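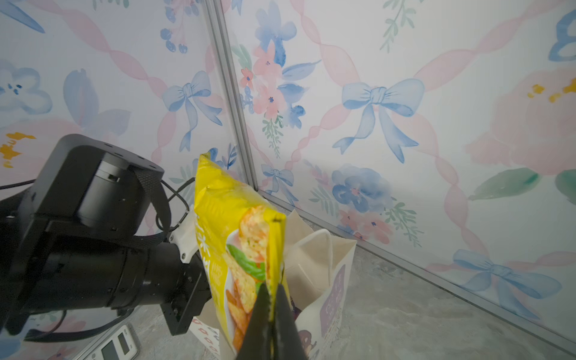 Prelitar Overnight Hand Balm

A thick, unscented balm for hands that have given up on you. It comes in a squat little tin, and one tin lasts most people from the first frost to the end of February, unless they share.

Scoop out less than you think. Rub it over the knuckles and cuticles, then accept that you won't be opening any doors for 3 minutes. Cotton gloves are optional and do nothing for your love life.

Shea butter, beeswax, oat oil. No perfume, no glitter.

"Greasy, but I've stopped snagging my tights." Zawadi M., one of 218 reviews

Also in peppermint, for feet. Please don't mix up the lids.

Ships from Flakesthorpe. Orders in by noon go out the same day.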